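Inicio · Números · Secciones · Envíos · Acerca de

Noviembre
Por la redacción de la sección Industria y Discurso

4. La disculpa como género: el caso Vetasness

4.1. Antecedentes

Vetasness, estudio de videojuegos de tamaño mediano y ambiciones de tamaño grande, publicó en noviembre un comunicado de 533 palabras para responder a un mensaje de tres líneas. El mensaje lo había escrito uno de sus directivos en una cuenta personal, visible para cualquiera, y sostenía que los jugadores que protestaban por el cierre de los servidores de Jevel «deberían buscarse un oficio». La frase circuló durante una tarde entre los afectados, varios de los cuales tenían oficio y lo estaban ejerciendo en ese momento.

El directivo borró el mensaje antes de la cena. Para entonces existían ya tantas capturas que el borrado funcionó como nota de prensa. El comunicado de la empresa llegó a la mañana siguiente y es el texto central de nuestro corpus, formado por 49 documentos corporativos de disculpa, todos ellos emitidos por estudios, editoras o plataformas de distribución y todos redactados después de que alguien con cargo escribiera algo que un becario habría sabido callarse.

4.2. Procedimiento

Cada documento se segmentó en oraciones y a cada oración se le asignó una función: reconocimiento del hecho, atribución de responsabilidad, elogio de la comunidad, elogio de la propia empresa o promesa. Dos anotadores trabajaron por separado. Los desacuerdos se concentraron en la frontera entre el elogio de la comunidad y el de la empresa, que en este género es porosa: «tenemos la suerte de contar con los mejores jugadores» se anotó primero de una manera y luego de la otra, y terminó en una categoría mixta que ninguno de los anotadores defiende con entusiasmo.

Se excluyeron las respuestas automáticas del servicio de atención al cliente. Se conservaron, en cambio, los textos incrustados en blogs de desarrollo, donde la disculpa suele compartir página con material técnico del estudio y avances de producción. La convivencia importa para el análisis, pues el lector llega al párrafo contrito después de haber pasado por varias pantallas de contenido sin relación alguna con el agravio.
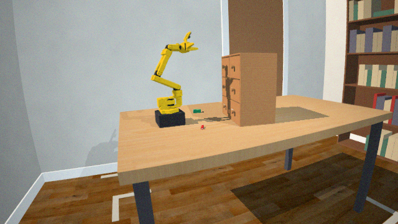
Figura 3. Entorno simulado con brazo robótico amarillo sobre una mesa de madera.

4.3. Resultados

El 75 % de los documentos del corpus nombra a la comunidad antes que el hecho por el que se pide perdón. En el de Vetasness, el hecho aparece en el quinto párrafo y lo hace bajo la forma de «unas palabras recientes», sin autor, sin destinatario y, si uno se atiene a la sintaxis, sin emisor humano. Las palabras, según parece, se habían producido solas, como la humedad.

La atribución de responsabilidad merece un comentario aparte. El español ofrece recursos generosos para que las cosas ocurran sin que nadie las haga, y los equipos de comunicación los conocen todos. Abundan las pasivas reflejas («se trasladó una impresión equivocada»), los sujetos abstractos («el tono no estuvo a la altura») y una construcción que llamaremos condicional de cortesía: «si alguien se sintió ofendido». Esta última convierte la ofensa en hipótesis — y al ofendido en una variable pendiente de confirmar. Habte, distribuidora del catálogo de Vetasness en varios mercados, replicó el comunicado en su portal y lo mejoró a su manera: cambió «alguien» por «algún usuario», con lo que dejó fuera de la hipótesis a quienes no tuvieran cuenta.

Solo 2 documentos de los reunidos identifican por su cargo a la persona que escribió el mensaje original y describen lo que dijo. Ambos proceden de Fleltby, editora que en el intervalo entre uno y otro había cambiado de departamento de prensa, de modo que no cabe hablar de una política de la casa. El segundo es más breve que el primero y fue peor recibido. La brevedad, en los comentarios que hemos podido consultar, se interpretó como frialdad; la extensión de Vetasness, como relleno. El género no parece tener una medida en la que el público se sienta cómodo, dato que los redactores de estos textos harían bien en pedir que les paguen aparte.

4.4. Las promesas

La promesa más frecuente del corpus es «escuchar». Le sigue «seguir escuchando», que presupone la anterior y resulta, por tanto, más arriesgada. Vetasness prometió las dos en un mismo párrafo y añadió una tercera, la formación interna en el uso de redes, cuyo calendario quedó para una comunicación posterior. En la fecha de cierre de este trabajo, los servidores de Jevel continuaban apagados. El comunicado no los menciona.

Queda fuera de nuestro alcance determinar si los jugadores aceptaron la disculpa. El hilo oficial admitió respuestas hasta las dos de la tarde y después se cerró, según el aviso fijado en la cabecera, para facilitar el diálogo.

Artículos relacionados
La nota de parche como literatura de la evasiva
Foros cerrados: moderación y silencio en los lanzamientos fallidos
Quién firma cuando firma «el equipo»
Jevel y la vida útil de los mundos en línea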